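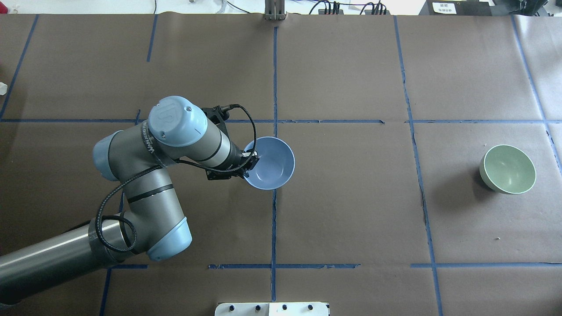
Setting the table by the square
Speaker notes, Jonas Trummer
Wevport community kitchen evening, Fri 10 May

Opening

Good evening. Thanks to the people at Wevport for the room and for the long tables, which I will be using in the second half.

I want to talk about laying out bowls. It is a small subject and I have been at it for a while. For three years I ran the serving side of the lunch room at Brokow, and most of what went wrong there went wrong in the ten minutes before the doors opened. The food was ready. The tables were not.

Pause here. Ask who has set up a serving table for a big group. Wait for hands.

Part one: paper and tape

Start with the covering. I use brown paper off a roll. It lies flat, it takes tape well, and you can throw it out at the end. Pull it tight from one end to the other and fold it under the edges. If it bubbles in the middle, lift one side and pull again. Don't try to press the bubble out with your hand, it just moves.

Then blue painter's tape. I have tried masking tape and I have tried drawing lines with a marker. Masking tape tears the paper when you lift it. Marker can't be moved. Painter's tape you can peel up and put back down a couple of times before it stops sticking.

Order of work:
First the line across the middle, long side to long side.
Then the line down the length.
Then fill in the rest.

Always do the two center lines first. If you begin at a corner and work across, every small error adds up and the last row of squares comes out narrow. I did this at Brokow in my first week and the last row would not take a bowl at all.

Hold the roll in one hand and pull out more tape than you need before you press it down. Look along it from the end of the table. It should look straight from there. Then press from the middle outward.

Someone will ask how big to make a square. My answer is one bowl and one hand. Put the bowl down, lay your hand flat next to it, and that is the width. You need the hand space to set the bowl down and to pick it up again. On a narrow table you can go a little tighter on the short side.

Part two: one bowl, one square

The rule is one bowl to a square, and no bowl on a line. A bowl on a line belongs to two squares and then two people reach for it.

It doesn't have to sit in the exact center. People new to this spend a long time nudging bowls. Near enough is fine as long as you can see paper on every side.

Bowls go down right side up. I mention it because some kitchens store them upside down and people put them out the same way, then somebody has to go along and turn them all.

Demonstration. Take two bowls from the box, one light blue, one sage green. Place the green one first and leave it there. Then do the blue one slowly.

Talk through the hold while doing it. Take the bowl by the rim, on one side. Carry it over the square. It will hang at a tilt when you hold it like this, so bring the low edge down first and let the rest follow. Let go when the whole base is on the paper. If you let go early it rocks and makes a noise, and with a full row of them you will hear it.

Don't drag a bowl across the tape. The foot of the bowl catches the edge and lifts it. Pick it up, move it, put it down again.

Let two people from the audience try. Give them one bowl each. Don't correct them until they have finished.

Part three: using the colors

At Brokow we had white bowls only. At Plilter, where I went next, they had bought a mixed lot and the colors were put out any old way. I asked if we could give each color a job and they said go ahead.

What we settled on was blue for the plain dish and green for the one with nuts or dairy in it. You can pick any rule. It needs to be written on a card at both ends of the table and it needs to stay the same all week. We changed ours once in the middle of a week and I would not do it again.

Light shades are easy to work with on brown paper. You can see them from the door. We also had some dark brown ones at Plilter and they got missed when we were checking the table. I moved them to the soup counter.

If two colors are close to each other, such as pale blue and pale green, look at them under the lights you will be using. Under warm bulbs they can be hard to tell apart. In that case keep them on separate halves of the table with the center line between.

Part four: numbers

Keep this short. They will want to eat.

The largest day I set up was at Wiegand, 855 bowls over one lunch, in rounds. One round was 57 squares. We laid the tape once in the morning and used the same grid for every round. Three of us worked the tables and we re-taped only at the ends, where people lean.

Without the grid I would have needed someone walking up and down counting. With it, you look for an empty square. That is the main reason I use it, and I still do it for small groups.

Part five: clearing up

Work from one end. Bowls off first, all of them, before touching the tape. Stack by color, and check each one for food before it goes on the stack.

Check the paper too. Crumbs and bits of napkin show up as white specks and they get stuck under the tape if you are keeping the sheet for a second day. Brush them off toward the short end.

Peel the tape back low and slow, along the line. Then roll the paper toward you with the dirty side in.

If the table will be used again the next morning, leave the paper and tape down and put nothing on it overnight. I have come in to find coats on it and half the lines gone.

Questions I usually get

Cloth under the tape - no, it slides. If you want cloth, put it on the tables where people sit.

Round tables - I don't use a grid on those. Put one strip across the middle and set bowls on either side of it.

Plates - same method with a bigger square.

Cost - a roll of tape does about a week for us, and the paper lasts longer.

After questions, move to the long tables. Paper is already cut and the tape is in the box under the first table. Split the room in two, one half on each side, and get them started on the center line.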